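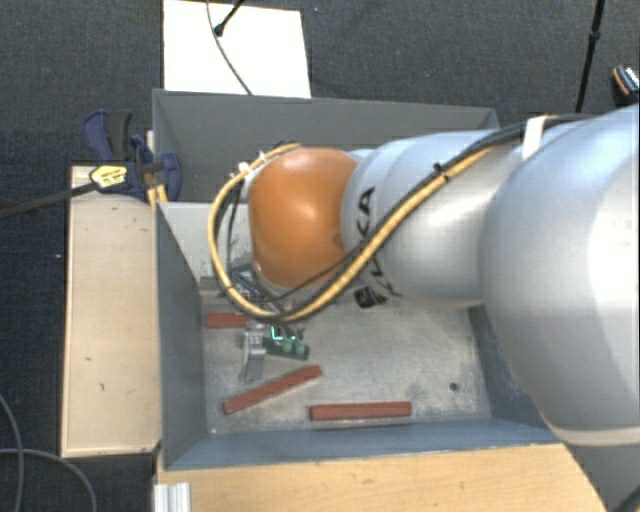 The sorting room at Demissie keeps its open-top gray boxes on a bench along the back wall, and the person who runs the room has held strong views about them since July. We spoke for an hour, mostly about boxes and what goes into them.

The workshop buys its hardwood offcuts from Zevley and cuts them into rectangular blocks, which are stained a brick red and used as spacers in packed display cases. "The block is the easy part," the room manager says. "It has flat faces and square edges, and the stain tells you which batch it belongs to. What costs us time is the container."

The first containers were shallow trays supplied by Urby. They stacked well and were easy to reach into, but the blocks rode up over the low front wall whenever a tray was slid along the bench. The gray boxes replaced them. Their walls are higher, the back one in particular, and the floor has a speckled finish.

"A plain floor shows every scuff, and after a week you can't tell a scuff from a chip of wood," the manager says. "With speckle you stop looking at the floor and look at the part. The drawback is that small debris hides in it. We wipe each box at the start of a shift with a barely damp cloth, and then again with a dry one."

The rule for loading is three blocks to a box. The limit was 8 at first, then 6. With 8, the lower blocks had to be dug out from under the upper ones, and the stain rubbed off on the corners. With three, each block can lie flat on the floor at whatever angle it lands.

I asked whether the blocks should be lined up. "No. Lining up takes longer than picking up. They get lined up once, in the case, where it matters."

Circuit boards are handled differently. Boards for the case lighting come from Lasico in sleeves of 16 and are unsleeved only at the bench. A board may share a box with blocks for a short time, provided that nothing is stacked on it. "I would prefer a separate box," the manager says. "We don't have the bench length. So the board goes in last and comes out first – that is written on the wall." Boards are lifted by their edges, and any board that has been under a block goes back for testing, whether or not it looks damaged.

Long boards of pale wood are kept outside the boxes, flat on the bench. They mark easily, and small dark specks in the grain are accepted as long as they do not catch a fingernail. Anything deeper is turned face down in the case or cut into shorter pieces.

The next change under review is the box floor. The manager wants a thin removable liner that can be lifted out with the dust on it. Two materials have been tried so far, and both curled at the corners.

30 October 2025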